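From: pranddale-desk-swap list
Subject: Re: [desk-swap] What do you all keep paper clips in?
In February, at 9:40 pm

> Hi all,
>
> I'm clearing out the desk drawers at last and I keep running into
> the same question. Paper clips. I have them in a mug, in a mint tin,
> in the bottom of the pen tray and, for reasons I can't explain, in
> my coat. What do people use? I looked at the magnetic dispenser in
> the Ostrowski catalog but it costs more than every clip I own put
> together. I'd rather not buy anything if I can help it.
>
> Also, does anyone sort by color, or is that going too far?

Oh, I have been waiting for a question like this one!

I went through the same thing last winter when I moved my desk from the back bedroom to the landing. Everything had to come out of the drawers, and the clips were everywhere. I tried a Zonby drawer insert first (the one with the shallow square wells) and it's a lovely thing for stamps and pencil leads, but the wells are so shallow that my fingers kept pushing the clips flat against the bottom, and I'd chase one around in circles while the phone was ringing. It holds my erasers now and I'm very happy with it.

What I use these days is a small clear plastic cup. That's the whole system! You can see from across the room how many are left, you can tip it on its side and pick out the one you want, and if it cracks you get another one. Mine came from the kitchen cupboard, so you may not need to buy a thing.

On color — no, it isn't going too far, but I'd only do it if you use the colors. I put the pinkish-red ones on anything that still needs an answer and the silver ones on everything else, and I keep both kinds in the same cup. Separate cups lasted me one afternoon. They were mixed again by supper and I found I didn't mind, because the red ones are so easy to spot.

Here's how I'd go at your drawers:

1. Empty the mug, the tin, the pen tray and the coat onto the desk, all in one heap. Clear a good wide patch first. A pale desktop is a help, as the dark bits of staple and grit show up and you can brush them away.

2. Pull out anything bent, rusty or sticky. Bent ones leave a dent in the paper, and I can never get them properly straight again.

3. Unhook the chains. There are always chains! I like doing this with the radio on.

4. Fill the cup. Hold it on its side in one hand, low over the desk, and work at the rim with the finger and thumb of the other. A few will end up beside it, and you can sweep those up at the end.
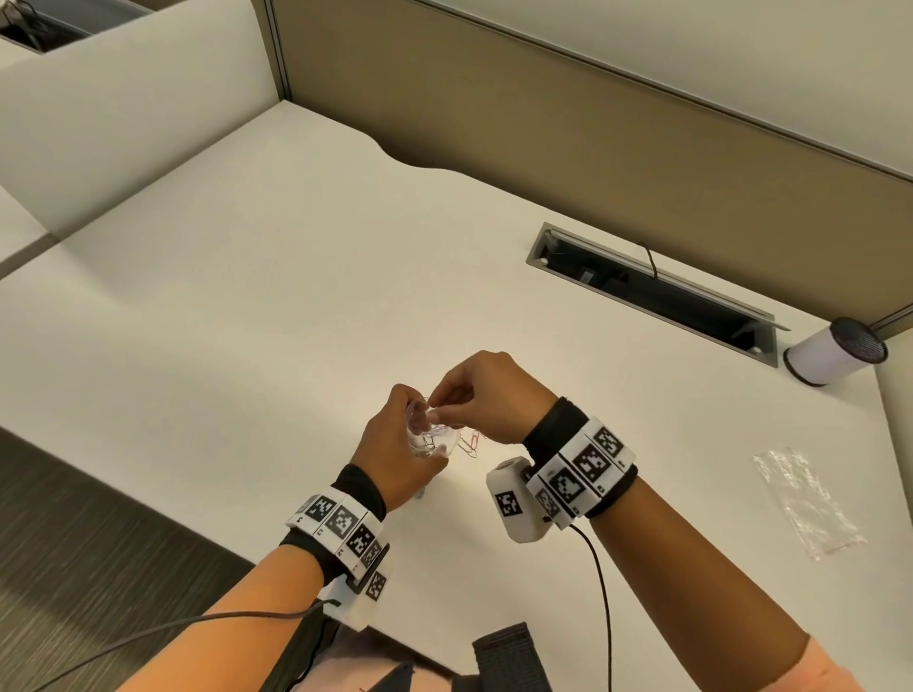

5. Stop before the cup is full. If they're heaped over the top you'll be back to finding them in your coat. The extras can go in an envelope at the back of the drawer, and you top up from there.

One more thing, on boxes. I once bought the big Bullon refill box, 3,000 clips, thinking I'd be set for years, and I am, but I've had to store it behind the printer paper ever since. For a home desk a little box is plenty. If you'd like some of mine, say so on the list and I'll put a couple of handfuls in the next Pranddale swap parcel, silver and red both.

And please tell us what else turns up in those drawers! I found 2 library cards and a key that fits nothing in the house.

Happy sorting,
from the landing desk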